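Soft Tips or Hard Tips? Comparing Two Sets of Fingertips on a Small Arm

Project report by Zyanya Zepeda and Braulio Ponce
Supervisor: Rocío Tovar
Robotics workshop, Burkadstead

1. What we wanted to find out

Our arm came to us with a pair of hard flat fingertips, and most groups before us had simply left them on. We wondered how much difference a softer, rounder tip would make when the arm has to pick up ordinary tableware. Bowls and plates look easy until you try them! A bowl has a rim that leans away from you, and a plate lies so low that the gripper has almost nothing to get hold of.

We chose two sets to compare. The first was the hard set, which we call Dantas after the folder its drawings were saved in. The second was a rounded set we cast ourselves, called Irkadari. Both fit the same gripper and take a few minutes to swap with a small hex key (buy two, you will lose one).

2. How we set it up

All the trials were done on one cloth-covered table with the arm mounted at the side. We tried the bare tabletop first, but the plates slid away as soon as a finger touched them. The cloth gave enough friction for a fair test of both sets. It does creep, though, so we smoothed it flat again at the start of every session.

The camera looks straight down from above. This worked very well for finding the rims of the bowls, and rather badly as soon as the arm moved in, as its own body then covers a good part of the table. Our first controller lost track of an object whenever that happened and stopped dead. 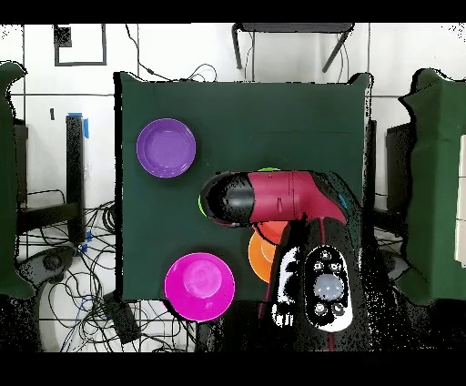
Yolotzin Bañuelos suggested that the controller should remember the last clear view of each object and keep going on that until it got a better one. We wrote this in an afternoon and it changed everything. The arm stopped hesitating halfway through a reach, and we could finally run trials one after another without standing over it.

The controller itself is a program called Vostidine, written by last year's group. We kept their motion code and replaced the part that decides when to close the fingers. Theirs closed for a fixed time. Ours closes until the motor current rises, then holds.

3. The trials

We ran 200 grasps with each set, split between bowls and plates in different positions. A grasp counted as good if the object was lifted, held for five seconds and put back down without being dropped. If the arm knocked something else on the way in we still counted the grasp, but we wrote the knock in the log.

Estrella Ledesma laid out the objects so that neither of us could (without meaning to) make things easier for our favourite set. Braulio was backing the hard tips and I was backing the round ones, so this was probably wise.

4. Results

Hard tips (Dantas): 128 good grasps out of 200
Rounded tips (Irkadari): 183 good grasps out of 200

So the rounded set failed only 17 times. We were delighted, and Braulio took it very well.

Nearly all the gain came from the bowls. The hard tips touch a curved rim along one thin edge, and if the gripper is turned even slightly the bowl swings round and drops out. The soft ones give a little and settle against the curve. You can hear the difference too — the hard set clicks and scrapes, while the soft set makes hardly any noise.

Plates were closer. Here the hard tips did quite well, as they are thinner at the front and slip under an edge more easily. The rounded tips sometimes pushed the plate along the cloth before catching it. Two of our best recordings show the plate travelling a good way across the table with the gripper patiently following.

Objects lying close together were hard for both sets. The arm would reach for one and nudge its neighbour, and after that the remembered position of the neighbour was wrong. This is the weak side of the memory idea, and we did not fix it in the time we had.

5. Problems along the way

Our first casting of the soft tips came out full of bubbles and tore on the Monday we had planned to begin. The second casting lasted through all the trials. We also lost a whole morning to a loose cable, which looked exactly like a fault in our code and sent us hunting through 678 lines before Rocío gave the plug a push.

6. What we would do next

A second camera, low down at the side, would help most of all. We would also like to try a mixed tip, rounded on the inner face with a thin hard lip at the front for plates. Zyanya has already drawn one and it is waiting for the printer.

The drawings for both sets, the full log and our changes to Vostidine are in the workshop's shared folder. Please read the note on curing times before you cast anything.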